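Merienda compartida: los bocadillos abiertos vuelven en octubre

El taller de comidas frías de Groltley retoma sus sesiones los viernes, a las 17.30, en la sala de la segunda planta.

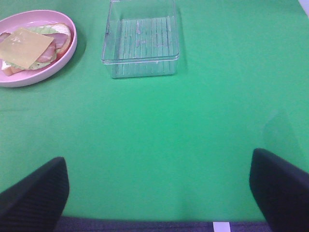 Empezamos con lo más sencillo, el bocadillo abierto de jamón y queso. La lechuga va directamente sobre el pan, después el jamón y por último la loncha de queso, que se pone entera y sin doblar. Quien no coma jamón puede avisar a Mebrat Worku antes del miércoles y se le preparará con tomate.

Hay 23 plazas. El pan y los platos los pone el centro; cada participante debe traer un recipiente con tapa si quiere llevarse algo a casa. El curso pasado se quedaron varios en la cocina y siguen en el armario de la entrada, a disposición de sus dueños.

La segunda sesión, a cargo de Lertchai Mahawong, estará dedicada a las ensaladas para llevar. Las inscripciones se hacen en recepción o en la extensión 411, por las mañanas.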